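Workshop Tips: Building a Hand-Held Gripper for Recording Household Jobs

Updated October 22, 2024

These notes come from a build that has been going on since August, partly on my kitchen counter and partly at Jostham, the shared workshop where I rent a shelf. The tool is a two-finger gripper you hold in your hand. You squeeze the trigger, the fingers close, and a camera on top records what they do. The recordings go to the arm we are putting together at the workshop, which we call Undum. Undum is supposed to fold towels one day. For now it mostly waits for parts.

The tips are in no strict order. Skip what you already know.

Printing the fingers

Print fingers lying on their side. Printed standing up, they snap along the layers the first time you pinch something thick, like a rolled bath mat. I lost three pairs before I changed it.

Slow the printer down for the last stretch near the fingertip. The tip is thin and the plastic needs time to cool between layers. If your slicer lets you set a minimum layer time, use that and leave the rest of the speed settings alone.

Clean up the pivot holes with a drill bit turned by hand. A power drill melts the plastic and leaves the hole oval. Turn the bit slowly, back it out often, and stop when the bolt slides through under its own weight.

Print one spare finger of each side every time you change the design. Write the version number on the inside face with a paint pen. Pencil rubs off and stickers get caught in the linkage.

Pads

Bare plastic slides on cotton. You need something soft and slightly tacky on the inside of each finger. I have tried bicycle inner tube, drawer liner, craft foam and a cut-up silicone baking mat. The baking mat grips well and wipes clean. Drawer liner grips best on the first day and then fills up with lint.

Rough up both surfaces with sandpaper before gluing. Wipe with rubbing alcohol, let it dry, then use contact cement and clamp overnight between two scraps of wood with wax paper on each side.

Cut pads a little short of the fingertip. A pad that hangs over the end will roll back when you slide the finger under a fold of cloth, and then you are picking at it with your nails all afternoon.

To wash pads, use dish soap and an old toothbrush. Fabric softener residue builds up on them if you work with clean laundry, and they get slippery without looking dirty.

Trigger and springs

A weak spring is better than a strong one. You will squeeze this thing hundreds of times in a session. The spring in my first version came out of a screen door and my thumb was sore for two days.

Put a dab of plumber's silicone grease on the slide. Cooking oil goes gummy after a week or so, and graphite gets on the sheets.

If the fingers don't close evenly, check the linkage bolts before you reprint anything. One of mine was a hair tighter than the other. Use lock nuts, tighten until they stop, and back off a quarter turn.

Add a hard stop so that the fingers can't cross. A short screw through the housing works fine.

Wires and power

Run the cable down the back of the handle and tie it in two places, with a small loop of slack between. The connector should never carry the weight of the cable. Cable ties should have their tails cut flush, and then go over the cut end with a nail file. A sharp tail will pull a thread out of a knit blanket in one pass.

Label both ends of every cable with masking tape. It looks silly with only four cables until the day you take it apart.

I charge the battery packs on the stove top with the burners off and the knobs pulled, or on a ceramic tile at Jostham. Don't charge them on a bed, a couch or a stack of laundry.

Weigh the whole tool once it is together. Every 100 grams you can move from the front down into the handle makes a difference to your wrist. I moved the battery first and the small board second.

Setting up a practice surface

You don't need a special table. A bed is a good height if you sit on a low stool, and there is plenty of cloth to work with. A few things I learned:

Pull the top layer fairly flat and leave the small bumps. The arm will have to deal with bumps sooner or later.

Mix the colors and patterns between sessions. We did our first 30 recordings on one plain gray sheet and had to do nearly all of them over, as the software had learned the sheet.

Close the curtains or open them, and keep them that way until you stop. A cloud going over halfway through changes the color of everything.

Take off rings and push up your sleeves.

Start each recording with the fingers open and above the cloth, and hold still for two slow breaths. The software needs a clean start. End the same way.
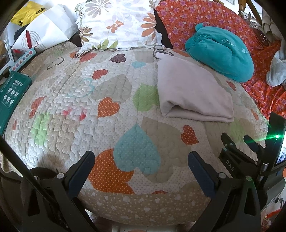
Amna Tarar: I'd add one thing on quilts. Pinch along the stitching where you can, since the layers are held together there. If you go for the puffy part between the lines you get the top fabric and leave the batting behind, and the fold comes out crooked. I also went to wider pads for anything quilted, and for towels I went back to the narrow ones. Swapping takes a minute if you use screws for them and skip the glue.

I have since tried the screws. Two short M3 screws from the back, with the heads sunk, hold a pad well enough. You glue the pad to a thin printed backing plate and the plate screws to the finger. Make up a few plates at a time.

Working with folded things

Approach a folded towel from the folded side. From the open side the fingers go between the layers and you lift only half of it.

For pillowcases, pinch a corner seam. For fitted sheets, I have no advice yet.

Go slower than feels natural. If your hand blurs in the video, that recording is no use. I count to three for each lift.

If you drop something, keep recording and pick it up again the same way. We keep those in their own folder.

Storing the recordings

Name files by date, then object, then a number. We have 3,000 clips on the workshop drive now and the ones from the first week are called things like "test new" and "test new 2."

Copy everything off the card before you charge the tool. I do it in that order because I once plugged in, forgot, and recorded over a morning's work.

Watch one clip in full after every ten. A loose lens or a smudge will otherwise ruin the whole batch. Glasses cloth for the lens, never a kitchen towel.

Calibration

Set the tool against a known width before every session. I use a block of scrap maple cut to 112 millimeters for the camera check and a plain wooden ruler for the finger opening. Write both readings in a notebook with the file numbers next to them.

If the opening reads differently from last time, look at the pads first. A pad lifting at one corner is the usual cause.

Parts and costs

The bolts, lock nuts and grease came from the hardware store. The bearings came from Dreltport, who sell them in small bags and will swap the wrong size if you haven't opened it. The handle is a modified version of the Jõgi handle that several people at Jostham use for other tools. It is a bit long for small hands, so cut it down before you drill for the cable.

Buy twice as many lock nuts as the drawing calls for. They roll under things.

Still to do

The trigger clicks at the end of its travel and I would like it quieter. A felt dot helped for an evening and then fell off. Next I will try a thin slice of the same baking mat.

The wrist joint on Undum needs a new bracket before it can take the same fingers as the hand tool. The bolt pattern is the same on both, so pads and plates will swap over. The bracket drawing is pinned by the band saw if you want to take measurements from it.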